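Home Facilities Guides Room Care Contact

Caring for Concrete Floors in Shared Workrooms

The concrete floors in the Kornville workrooms are cleaned by the groups that use them. Following the steps below will keep the surface even in appearance and safe to walk on.

Before you begin, move chairs and light items into the corridor. Heavy equipment stays where it is. Lift any cables clear of the area to be mopped, and post the wet floor sign at the door.

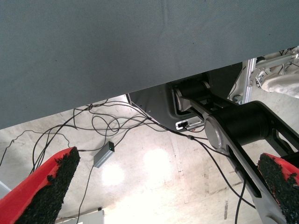 Areeba Warraich
Facilities Supervisor, Trillgate Building

Pale gray concrete shows scuffs readily, and fine cracks and mottling are common in floors of this type. Mottled patches do not call for extra scrubbing. Check for dust under the overhead lights, where glare on the floor can hide it, by looking at the same spot from a second position.

1. Sweep with the wide dust mop, working from the far wall toward the door. Include the strip beneath tables and panels.

2. Treat dark scuff marks one at a time with a damp white pad and a few drops of neutral cleaner. Do not use steel wool or bleach.

3. Mop with cool water and neutral cleaner, diluted as stated on the container. Wring the mop well. Water must not be left standing over cracks.

4. Brush fabric-covered surfaces with a soft, dry brush to remove specks. Do not wet the cloth.

5. Keep the room closed until the floor has dried fully, then return the furniture.

Rooms larger than 70 square meters should be mopped in two sections. Cracks wide enough to admit the edge of a coin are to be reported to Orlando Urrego in Room 18. Resealing is carried out each December, and notice is posted on the doors 11 days in advance.

Revised July 2019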